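Gobelets métal retournés : ça laisse une odeur ?

Mahtab Nikzad
Bonjour, vite fait - je range mes gobelets en métal à l'envers sur la table, rebord en bas. Une collègue me dit que ça garde l'odeur. Vrai ou pas ?

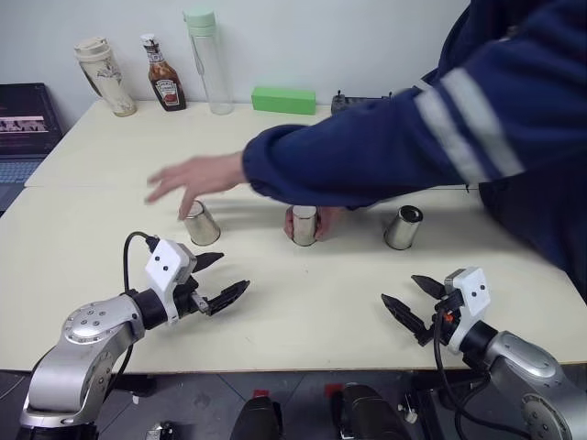 Les gobelets, avec le ketchup derrière

Et tant que j'y suis : le joint entre les deux panneaux, vous nettoyez avec quoi ? Les miettes y restent coincé.

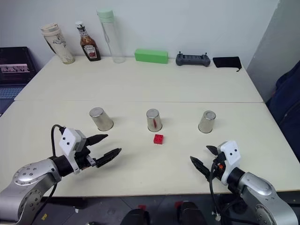 Les trois gobelets à l'envers, devant le joint

Kelly Catterall
À l'envers oui, mais bien secs avant. Sinon ça sent le renfermé. Chez moi torchon, dix minutes à l'endroit, puis je retourne. Pour le joint, vieille brosse à dents + eau savoneuse. Pas trop d'eau.

Rizal Rahman
Jamais eu d'odeur perso. Un cure-dent en bois pour le joint. Et le ketchup au frigo une fois ouvert - enfin moi je fais ça.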